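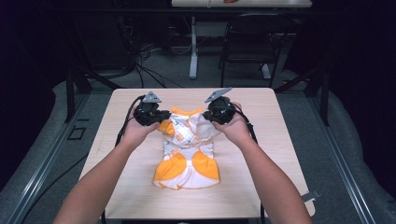 Small quilted piece laid flat, flared end toward you, one ruffled edge lifted.

How to fold and put away small quilted cloth pieces
By Chidubem Okoro
Updated 29/11/2024

Cloth diapers, covers and the other small quilted things that come with a baby are awkward to fold. They have ruffles, elastic, curved edges and several layers, and they spring back open as soon as you let go. The method below works for most of them. It takes a little longer than stuffing everything in a basket, but the pieces stay flat and you can see what you have when you open the drawer.

What you need

A clear table, at least twice as wide as the largest piece
A shallow drawer or a box 6 inches deep
A lint roller or a soft clothes brush
The clean laundry, fully dry

Check that it is dry

Quilted cotton dries fast on the outside and slowly in the middle. Fleece is the opposite – it feels dry when the layer behind it is still damp. Press the thickest part between your palms for a few seconds. If it feels cool, hang it up again. In February I leave everything on the rack for 2 nights, and I have stopped getting that sour smell in the drawer.

Step 1. Lay it flat

Put the piece in the middle of the table with the narrow end away from you and the wide end toward you. Leave bare table on both sides so you have room to turn the edges. Smooth the quilted part first, from the center out. Don't pull on the elastic. If you stretch it flat, it will drag the fabric into creases when you release it.

Close any snaps or tabs now. Open ones catch on the next piece in the stack.

Step 2. Open out the ruffles

Take hold of each ruffled edge near its middle and lift it away from the body of the piece, then let it drop. Do one side and then the other. The gathers will never lie completely flat, and they don't need to. You only want them facing outward so they aren't trapped under the first fold.

Where there is a contrasting trim, use it as your guide. Trim along a hem shows right away if one side has twisted.

Step 3. Straighten the lining

Most of the trouble starts inside. If there is a fleece flap or a loose liner, it has usually bunched up in the wash and is lying doubled over in the pocket. Pinch the flap at its tip and draw it out until the creases open. Then lay it back down and run a finger along the stitched edge.

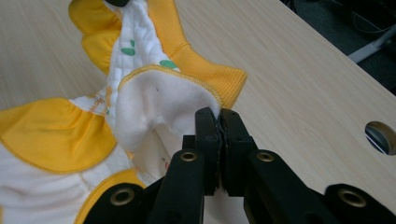

Holding the fleece flap by its tip, with the yellow ribbed waistband folded at the top.

Look the fleece over while it is open. Use the lint roller on any specks. Check the overlock stitching too, especially on the curves. A loose loop can be trimmed and knotted now, but after another wash it may have run an inch or more.

Step 4. Fold in the sides

Bring the left side in to the center line, then the right side over it. The ruffles should end up on top, loosely gathered. On a piece with a very full skirt, fold each side in only halfway and then fold again. This keeps the bulk even from top to bottom.

Step 5. Fold up from the wide end

Lift the wide end and fold it up to just below the neckline or waistband. Press down once with a flat hand. You should have a rough square. If it opens again, fold it into thirds instead. Thick quilting usually holds better in thirds.

Leave the waistband on the outside. It is the firmest part, and it gives you something to grip when you take the piece out.

Step 6. Stand them up in the drawer

Place each square on its edge with the fold facing up, one behind another. I fit 7 in a row in the narrow Cliltby drawer we use, with a little space left over. Don't pack them tight. Elastic that spends weeks squashed comes out wavy.

Keep the inserts in a separate row. If you sort by size, put the smallest at the front and move pieces back as they are outgrown.

If something goes wrong

The piece keeps twisting: the lining is still doubled over. Go back to step 3.

The square is too thick for the drawer: fold the inserts separately, or lay the thickest pieces flat in a single layer.

The ruffles look crushed: shake the piece out and hang it in the bathroom during a shower. An iron will flatten the gathers and can damage the fleece, so keep it away from both.

The quilting has gone stiff: wash it again with half the usual detergent and run an extra rinse.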